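Getting the winter salt out of work boots

Dec 18, 2024

I have had the same pair of brown work boots for 8 years, and every December they pick up the same white lines across the toes. The city salts our street heavily, and I walk to the train. By the second week of snow the leather feels stiff where the boot bends.

For a long time I just put more wax on top. That sealed the salt in, and the lines came back the next morning. Now I clean first and leave the wax until the end.

I take the laces out and brush off the dry dirt, mostly along the welt. Then I mix one part white vinegar with two parts water and wipe the boots down with an old T-shirt. The cloth should be damp, not dripping. I do the whole boot, including the tongue, or the cleaned part dries a different shade. After that comes a second wipe with plain water.

Drying takes a full day in my hallway. I stuff the boots with newspaper and change it once before bed. I used to put them next to the radiator, and I have a crack over the left little toe from that winter.

Once they are dry I put on conditioner. I have tried three:

Stostis cream. Goes on easily and has almost no smell. It darkened my boots slightly, and they stayed that way.

Jernau balm. Thick, and needs to be warmed in the hand. Good on the heel and the toe cap, slow work around the eyelets.

Sowa oil. Soaked in quickly, but I used too much and the boots were tacky for 3 days. I would keep it for leather that is very dry.

I went back to Jernau this year. A 70 ml tin should get me to spring.
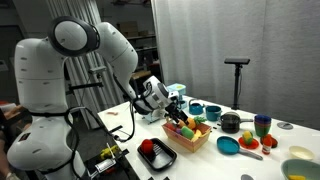
Wojciech Nowakowski

Wax goes on last, a thin coat, the next morning. Mine is from Taltell, and I work it into the seams with an old toothbrush. After ten minutes I buff it with a horsehair brush. It won't make the boots waterproof – wet slush still gets through at the tongue if I stand in it – but the salt wipes off more easily.

None of this is for suede. My wife's suede boots get a dry brush and a rubber eraser, and I leave the vinegar in the kitchen.

Next job is the soles. The left heel is worn down on the outside edge, and the repair shop by the station is closed until after the holidays.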